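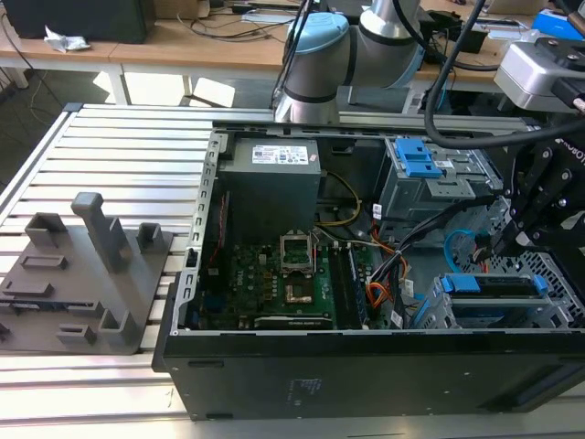

Refurbished Equipment for Community Learning: Progress Report, Second Period

Prepared for the Endance Fund by Judit Szabó, programme manager, Idum Learning Trust

1. Purpose of this report

The report covers the second period of the grant. It sets out progress against the agreed outputs, changes to the delivery plan, spending by budget line and the decisions we need from the Fund before the third period starts. Definitions are those in the grant agreement, except for "active learner", which is discussed in section 3.

2. Delivery

Evening courses ran at both sites, Najjar Road and the Jedier Centre. The syllabus was unchanged at Najjar Road. At Jedier the tutors moved the unit on online forms ahead of the unit on spreadsheets, as most learners there had enrolled in order to deal with housing and benefits applications. Tutors report better attendance in the middle weeks of the course, but the registers for the first period were kept on paper and the two sets are not fully comparable.

Learners attended for a total of 2591 hours across both sites. The figure includes one-to-one support but excludes the drop-in sessions, where no register is taken. We propose to keep drop-in outside the reported total. A sign-in sheet was tried at Najjar Road and withdrawn when tutors found that people were leaving without being seen.

The loan scheme opened later than planned. The delay arose from the wording of the loan agreement, which had to be redrafted so that learners under 18 could borrow a machine with a parent or guardian as signatory. The revised agreement is now in use at both sites. Loans are for one term and may be renewed once.

3. Outputs and measurement

Almost 70 per cent of enrolled learners completed their course. Completion means attending the final session and submitting the portfolio; learners who did one but not the other are recorded as partial and are not counted.

The grant agreement defines an active learner as one who has attended in the past four weeks. This works for the term-time courses but drops everyone from the count over the December break. We have reported on the agreed definition and suggest that closure weeks be disregarded from the next period onwards.

Follow-up calls were made to learners who left early. The commonest reason given was a change in working hours, followed by childcare. Neither can be addressed within the present budget, although a Saturday class at Jedier would help the first group and has been costed separately.

4. Expenditure

Tutor costs are in line with the profile. Room hire is over budget — the Jedier Centre revised its evening rate part-way through the period — and the overspend has been met from the travel line, within the transfer limit set by the agreement. Printing is under budget and is expected to stay so. No call has been made on contingency.

Spending on parts was lower than forecast. Memory and storage make up most of it. Data wiping is charged per drive by an outside contractor, and certificates are held at the Najjar Road office, where the Fund may inspect them.

5. Risks

Two risks have changed since the last report. Tutor cover has moved from low to medium, as one tutor at Najjar Road will be on parental leave for the whole of the third period. Recruitment is under way and interim cover is agreed until the half-term break. The supply of donated equipment has moved from high to medium following a new arrangement with a local employer, under which machines are released to us when its leases end.

The risk attached to the Jedier lease is unchanged. The landlord has confirmed the present terms in writing to the end of the grant — but not beyond it.

6. Decisions requested

The Fund is asked to approve the amended treatment of closure weeks in the active learner count, and to confirm that the underspend on printing may be carried forward to room hire.

A decision on the Saturday class can wait for the next review meeting. The costing is attached as Annex B, and the site registers as Annex A.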